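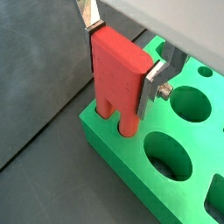 Slide 1. Wrist view, red two-leg block at the green board.

Home | Program | Talks | Slides | Contact

Notes for the January session, Kultham. Keep to the budget side; controls questions go to the afternoon.

Slide 2. What the line item covers. Arm, gripper, wrist camera, mount, cabling, spare finger pads. Canden quoted the first four as one package. Priris quoted them separately, with cabling left to the buyer. Read both quotes at the same scope before comparing totals.

Slide 3. Fingers. Plan for 2 sets per gripper. Pads wear and lead time is 10 working days. A finger set is cheap next to an idle cell.
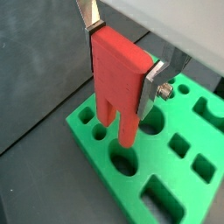 Clearance matters more than payload for this class of work. Our parts are light. The money goes into repeatability and into a gripper body that leaves the camera a usable view of the hole. Ask the vendor for a wrist view with a part held before signing anything.

Slide 4. Acceptance test. 1,000 insertions, same board, same block, logged. Write the test into the purchase order. Jabłońska site left it out and had no basis for a claim.

Slide 5. Hours. Budget 40 for integration per cell. Put them under labor, separate from equipment, or finance will depreciate them.

Leave slide 5 up for questions.

Comments (3)

mfg_tom: Does the 40 include operator training?

author: No. Training is a separate line.

rk: Useful point on the pads. We order ours with the arm now.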